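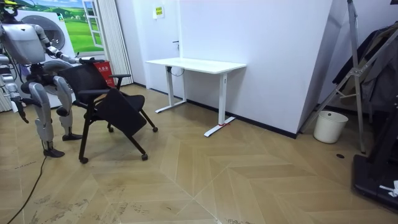

Mevovwood Mok office chair - six months in

I bought the Mok in March after my old chair's gas lift gave up for good, and I've now sat in it for most of my working life since. I do bookkeeping from home, so that's long stretches at a desk with short trips to the kettle. I love this chair! It isn't perfect, and I'll get to that, but my back has stopped grumbling by four o'clock and I can't ask for much more.

Getting it home

It came from the Mevovwood shop in Oltham, where Sabina Michalík let me try three chairs for as long as I liked (I took a book). Delivery was free on orders over £200. The box is heavy, so get someone to help you with the stairs.

Putting it together

There are 16 bolts and one Allen key, and the whole job took me a cup of tea and a bit of radio. The instructions are drawings only, which suited me fine until the armrests. Left and right look the same on paper and they are not the same. Leave all the bolts a little loose until everything lines up, then go round and tighten them.

Sitting in it

The seat felt too firm for the first week. I nearly sent it back. Then it softened up, or I did, and now other chairs feel like sofas. The front edge slopes down gently so it doesn't dig into the backs of your legs, and the lumbar pad slides up and down with a proper click. I'm on the short side and my feet sit flat on the floor at the lowest setting, a real treat after years of using a shoebox. My brother-in-law Oluf is very tall and says the back could come up another couple of inches for him.

The tilt is lovely - smooth, with four positions and a tension knob you can reach without getting up.

Wheels and floors

The standard castors are hard plastic and meant for carpet. On bare boards they rattle and I'd worry about scratches, so I paid £6 extra for the soft set. Do the same if you have a wood floor. They pull out and push in by hand, though the first one took some swearing.

Things I'd change

The armrests only go up and down, and I'd like them to swing in a bit for typing. The fabric picks up every bit of fluff in the house. And the height lever sits right beside the tilt lever, so I still drop an inch now and then when I meant to lean back.

Would I buy it again?

Yes, and I've already talked my friend Hiu-tung into one. She went for the version with the headrest, and after an afternoon in hers I'm a little jealous.

Posted 21/10/2023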